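The Steak Lesson

Natália Tavares put the headset on at twenty to eight in the evening, when the rest of the floor at Cister had gone home, and took hold of the two hand controls.
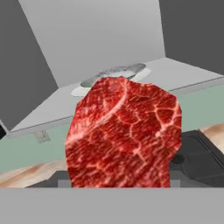

She had been at it since four. The task sheet said: pick up the steak, carry it to the hob, put it down, let go. Each run was saved, and when there were enough of them the robot would be left to try on its own. Killero, the firm paying for the work, wanted twelve good ones by morning. She had 8.

"You're holding it too high," said Senga Tosh from the next desk.

"I thought you'd left."

"I'm waiting for my bus. Bring it down."

Natália moved her wrist. In the kitchen that was only numbers, the arm moved its wrist too. The steak weighed nothing in her hand. That was the part she had never got used to. Her father had been a butcher in Brusenia, and he had taught her by standing behind her with his hands over hers, so that she felt the knife stop before she knew why it should.

She lowered the arm, opened the fingers too soon and watched the meat tip over and slide off the hob.

"Delete?" said Senga.

"Delete."

The kitchen went back to how it started. She tried again, slower. Halfway across she stopped and turned the meat a little so it would lie flat, the way he used to – a small turn of the thumb, done without thinking. Then she set it down and let go.

"What was that?" Senga asked. "The turn. It's not on the sheet."

"Habit."

"It'll learn that, you know. If you do it every time."

Natália looked at the button that would save the run. Mr Cieślak checked them all in the mornings, and he didn't like extra movements. Extra movements took time.

She saved it. Then she did three more, with the turn in each, and Senga missed her bus.

In February they sent the finished thing to Killero. Natália stayed late to watch the last test on the big screen. The arm picked up the steak, carried it over, and halfway across it stopped.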